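Home | Syllabus | Handouts | Lab Sign-up | Contact

Physiology Methods, Handout 2: Keeping the Bath Warm
7 Apr 2022, by Yolandi Ngubane

Last week we spent a good long while getting solution into the chamber and back out again, and I promised that this time we'd talk about temperature. I know it sounds like the dull cousin of the other topics, but please stay with me, because more student recordings have been spoiled in my lab by a drifting bath than by any amplifier I have ever owned (and I have owned some awful ones).

Start with why a degree or two matters. Ion channels open and close faster when they are warm, and pumps and transporters speed up even more. We describe this with a number called the Q10, which is simply how many times faster a process runs when you raise the temperature by ten degrees Celsius. Plain diffusion has a Q10 a little above one. Channel gating is often around three. So if your bath slides from 34 down to 31 degrees while you are washing in a drug, the currents will slow down all by themselves, and you may very happily write in your notebook that the drug did it. I have done this. It cost me most of a December.

There are two places to add heat, and most of you will end up using both. The first is the inline heater, a short heated tube that the solution passes through just before it reaches the chamber. The second is the heated stage or chamber platform, which warms the chamber from underneath. The inline heater does most of the work when flow is fast, and the platform matters more as flow gets slow, when the solution has time to lose its heat in the last stretch of tubing.

That last stretch is where people go wrong! Solution leaving the heater at 37 degrees can lose several degrees in a few inches of thin tubing, depending on the flow and how cool the room is. Keep the run from heater to chamber as short as you can manage, and slip a sleeve of foam over whatever is left. Our Sarnier heater came with a long outlet tube so that it would fit every microscope, and the first thing we did was cut it down.

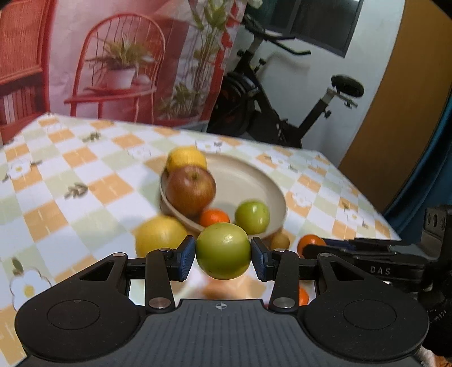
Now, about the sensor. A controller only knows the temperature of the spot where its thermistor sits. If the thermistor is inside the heater block, the controller will hold the block beautifully steady while your cells sit somewhere cooler. If the thermistor is in the bath, you get the temperature you really care about, but there is a delay between the heater warming up and the sensor feeling it, and the controller may overshoot and then hunt up and down. The arrangement I like best uses a pair of sensors, one in the heater as a safety limit and one in the bath as the reading you write down. The older Drostik controller on the left-hand rig has only one input, so on that rig we control from the heater and read the bath with a separate meter.

Put the bath thermistor close to the tissue and on the same side as the recording electrode, but keep it clear of the inlet, where it will mostly tell you about the incoming solution. And do write down where you put it. A drawing in the notebook is fine, even a bad one.

A word on bubbles. Cold solution holds more dissolved gas than warm solution, so when you heat it, gas comes out and you get bubbles in the line, usually right as you've found a lovely cell. Pre-warm the reservoirs a few degrees above room temperature so that the gas leaves early, and put the bubble trap after the heater if there's room for it. If you are bubbling with carbogen, remember that the pH of a bicarbonate buffer shifts with temperature too, so check it at the temperature you plan to record at.

Electrical noise is the other complaint I hear every term. Some heaters switch their current on and off rapidly to control power, and that switching can show up in your trace as a very regular buzz. Ours use smooth direct current, but the Lukumay stage will still pick up hum from the room if its ground wire is loose. To find out whether the heater is guilty, unplug it from the controller for a few seconds and watch the trace. If the noise stays, go looking elsewhere, starting with the lights and the pump.

For the lab session, please do the following before you put any tissue in the chamber:

Fill the lines with plain saline and set your flow first. Changing the flow afterward changes the temperature, and you'll have to begin again.

Turn on the platform, let it settle, then turn on the inline heater. Never run the inline heater dry, please. The Dustanard unit has no cutoff, and a new element is not cheap.

Record the bath temperature once a minute until it has stopped moving, then switch from one reservoir to another and watch what happens. You will probably see a small dip. Write down how deep it is and how long it takes to recover, as we'll compare rigs at the next meeting.

Bring your traces along even if they look terrible. The wobbly ones are usually the most useful to talk over, and I'd much rather see a real drift than a tidy graph with the first ten minutes left out. Sign-up sheets for the rigs are on the door of room 412.

Last updated: 7 April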